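Haldane Watchlist Checker

Type in a name and Haldane searches 12 sanctions and terror lists at once - aliases and odd spellings too. We love how quick it is! 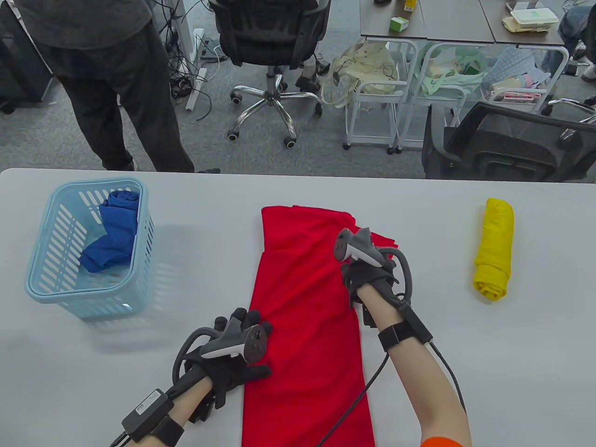

Red cloth on the table, basket to the left

The small office plan covers five users and 200 checks a month.
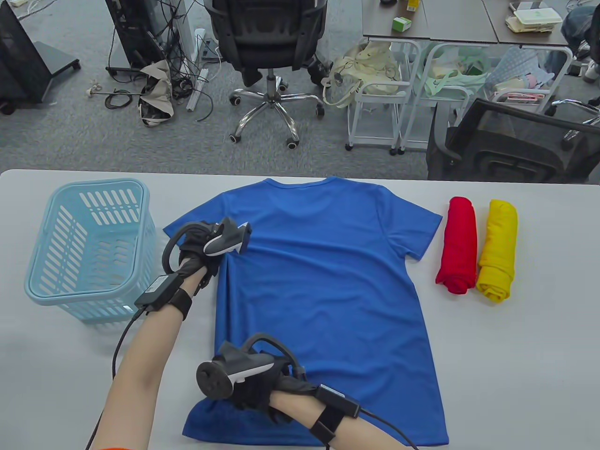 Does it save old searches?
Every search stays in your log until you delete it.

20 shares | 2 comments

Meinir Probert: Brilliant with Arabic spellings.

Trefor Parry: Our charity has used it since May, very pleased.

© Nunent | Contact | Back to top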